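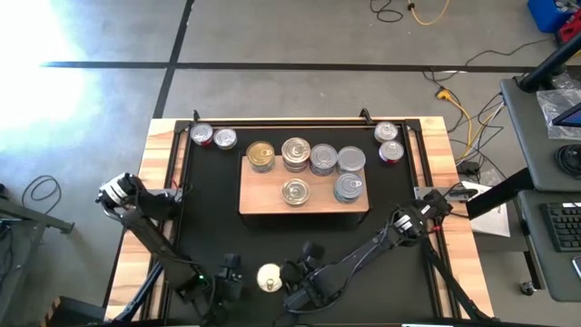 Two arms, one can to go. The rest are up on the block and in the back corners.

Thread: Can sorting cell at work, what changed for us

rohani_h
Some of you asked how the trial at Gonerby is going, so long post, sorry. I'm Rohani Harahap, I used to run the returns bench for canned goods. Dented, relabeled, mixed cases, all of it came to me and two others, and we stood there and sorted by hand. Since June we've had a two-arm cell on a black mat doing the easy part of it. I load, I watch, I step in when it gets stuck on something — mostly pull-tab lids lying at a funny angle.

What I didn't expect is how different my day feels. My wrists are better, no question! But I used to chat all shift and now the other two are over in packing, and I'm next to a desk with a screen and more cables on the floor than I'd like.

pallet_jackson
How fast is it though? We had a demo from Tredirine and I could have gone for lunch between cans.

rohani_h
Slow. Last shift I wrote down it did 252 cans. I'd do 200 before my first break if they were clean. It doesn't take the break, I'll give it that.

mossgreen77
So they moved two people to keep one person babysitting something slower than the three of you. And this is progress?

linnea_n
I work with Rohani, I'm one of the two who moved (Linnea Nygård, hi). I asked to go. I'd done returns for years and packing pays the same and I get to walk around. Nobody lost hours over it so far.

mossgreen77
"So far" is doing a lot of work there. At Kobzar they said the same thing and then just didn't replace people when they left.

linnea_n
Fair, and we asked for that in writing. Still waiting on it.

pallet_jackson
Did you get trained or did they hand you a binder?

rohani_h
30 minutes with the installer and a 33 page PDF, lol. Most of what I know I got from poking at it. I asked for a proper day and for the shift-lead rate, because I'm the one resetting it and logging every miss in Flusteo. They said yes to the day. The rate is "under review".

mossgreen77
Don't let that one slide. If you're doing the tech's job, get the tech's pay.

pallet_jackson
Agree with moss for once. Also tape those cables down before somebody goes flying.

rohani_h
Already on my list for tomorrow morning, I've got the tape in my locker.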